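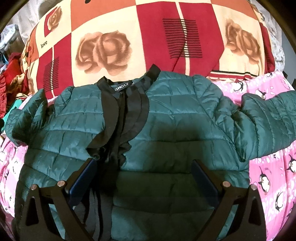
Teal puffer jacket, laid out front side up

Grellness Kitchen Help > Soups and Stews

Split peas still hard after hours of simmering, what did I do?

Posted by Detelwood, July 18, 2025
293 views

Okay, I need some help from the soup people. I've been trying to eat better after a month of takeout (let's not discuss it) and I decided I'd make a big pot of vegetable and split pea soup on my day off and eat it for lunch all week. No ham, no cream, just peas, carrots, celery, an onion, a can of diced tomatoes and a big squeeze of lemon because I love lemon in everything.

I used 300 grams of green split peas, rinsed, no soaking because the bag said you don't have to. I softened the onion, celery and carrots in olive oil, then everything else went in at once: peas, tomatoes, lemon juice, water, bay leaf, a spoonful of cumin. Brought it up to a boil, turned it down, put the lid on and went off to do other things.

An hour later the peas were like gravel. Two hours later, still gravel, only now the carrots had fallen apart completely. I kept adding water and kept tasting. After three hours it tasted great, really bright and tomatoey, but every spoonful had these little hard bits in it that squeaked when I chewed.
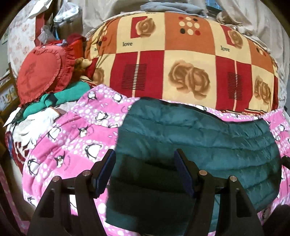 I should say the peas came from the back of my cupboard and I honestly couldn't tell you when I bought them. It might have been last November, or it might have been the one before that. There wasn't any green dust or anything in the bag and they smelled fine. My tap water is also pretty hard, I get that white crust in the kettle all the time, so maybe that's part of it?

Two things I'd like to know. Can I save this pot, since there's a LOT of it? And what should I change next time? I don't own a pressure cooker and I'd like to keep it meatless if I can. I did put salt in at the start, and my aunt swears that's what ruined it.

Thanks in advance!

Orkivholm
Member, 489 posts

Your aunt can relax, it wasn't the salt! I salt my peas and beans from the first minute and they come out soft and taste like something all the way through. I'd look hard at the tomatoes and the lemon. Acid slows down the softening in peas and beans like you wouldn't believe, and you had two kinds of it in there before the peas had even warmed up. Then add old peas and hard water on top and, well, gravel.

I did almost the same thing with a lentil and tomato soup when I first got into cooking from dried stuff. I stood over it half the evening, getting crankier and crankier, and finally we had toast.

For the pot you've got now, try a pinch of baking soda. A small one, like a quarter teaspoon for a big pot. Stir it in while the soup is simmering and stand back a little, it will foam up because of the tomatoes. Give it half an hour and taste a pea. If they're getting there, just keep going on low. Don't go tipping in more and more of the stuff or your soup will taste like soap, and there's no fixing that.

If they're still squeaky after that, I'd let it cool down a bit, fish out the bay leaf and blend the whole lot. You'll want a decent blender for it, and do it in small batches with the lid vented. It may be a tiny bit grainy, so push it through a sieve if that bugs you. Then another twenty minutes on the stove, stirring the bottom often – blended pea soup catches and burns in no time. 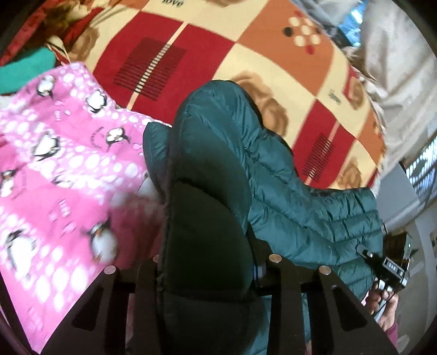
Then do your lemon again at the very end, right in the bowl, because the baking soda will have knocked back some of that brightness you liked.

Next time, I'd do it in this order:

Onion, celery and half the carrots in the oil, with the cumin going in for the last minute so it toasts.
Peas, water, salt and bay leaf. Nothing sour yet.
Simmer with the lid tipped until the peas mash against the side of the pot with a spoon. With a fresh bag that's usually under an hour.
The rest of the carrots and the tomatoes, then another 20 minutes or so.
Lemon once it's off the heat.

Splitting up the carrots is just my thing, I like a few that still have some bite. And buy a new bag of peas! They're one of the cheapest things in the store. I write the month on mine with a marker now.

Szilágyi
New member, 6 posts

Agree on the tomatoes. I always soak my split peas overnight even though the bag says no, and I use filtered water because mine is hard too. Never had a problem, but I also never put lemon in so I can't say which part is doing it.

You could also try it in a slow cooker if you have one? Mine came out nice that way but it took all day.

Detelwood

Update! I went with the baking soda and wow, you weren't kidding about the foam, I had to grab the pot off the burner. After half an hour most of the peas had gone soft but there were still some stubborn ones, so I blended a little more than half and left the rest chunky.

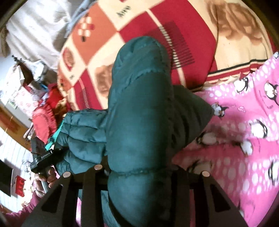
It's thick enough to stand a spoon in and a much uglier color than before, sort of orange-brown, but with lemon and a ton of black pepper it's really good. I had two bowls. The rest is in the freezer in single portions except for what I'm taking to work.

No slow cooker here, but I'll soak the next batch and use the jug of filtered water from the fridge. Old peas are in the trash. And I told my aunt about the salt – she says she's going to keep doing it her way.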